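Grusmont Floor: Desks, Chairs and Lamps After the Refit
February
By Leilani Marchetti

We use cookies to remember your display settings. Accept / Manage preferences

The Grusmont floor was refitted between the end of January and the second week of February. The work covered desk replacement, new task lighting, a chair audit and a small amount of planting. This gallery page records the finished condition of the open-plan section and the specification behind it. Meeting rooms and the print area will be added to a separate page when the flooring there is complete.

Budget for loose furniture was 4000 per bay, lamps included. Chairs were carried over from the old floor where the gas lift and tilt lock passed inspection. Desks were not carried over. The old tops had cable cutouts in the wrong position for the new floor boxes, and patching them would have cost more than the replacement.

Desks

The front desks are light wood with a curved edge. The curve was specified for the side facing the walkway, where square corners had been catching hips and bag straps. The main run is set toward the windows. One darker desk was kept in use on the far side of the railing. It does not match and there is no plan to refinish it.

Desk height is fixed. Staff who need a different height should request a riser from the Stesteo cabinet, shelf two. Risers are signed out by desk number, not by name. Do not stack them.

Lamps

Order code 503, black finish, one per desk position. The conical shade tilts and the stem does not. The ring base was chosen over a clamp so that the desk edge stays clear and the lamp can be moved during cleaning. Turn the shade toward the work surface before switching on. Several people have reported glare from the neighboring position, and in each case the shade had been left pointing across the aisle.

Chairs

Black throughout. The mesh chairs with headrests go to full-time positions, and the types without headrests go to shared ones. Casters are the hard-floor type. If a chair has been brought up from another level, check the casters before rolling it on the wood. The carpet type leaves marks, and the first of these appeared near the windows on the second morning.

Plants

White pots only, small diameter, one per desk at most. Flowering plants are allowed. Water them at the sink and let them drain before they go back on the desk. Oláh supplies replacements on order code 933, with a lead time of 20 working days.

Open-plan section, window side

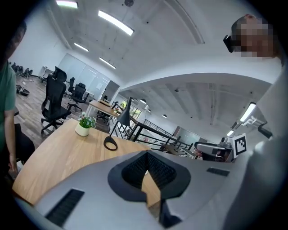
Light wood desks with the 503 lamp and a potted plant in white and pink blossom. Black office chairs on the wood floor behind.

Isus wrote in after the first version of this page to say that the curved edge is kinder to the forearms than the old square one, but that it leaves less room to clamp a monitor arm, and asked whether a straight-edged top could be ordered for positions that use two screens. It can. The straight version has the same depth and the same finish, and requests should go in before the end of the month so they can be added to the second delivery.

Chair allocation at shared positions is under review. Until that is settled, return chairs to the desk they came from at the end of the day.

Contact: Facilities desk, Grusmont floor | Back to top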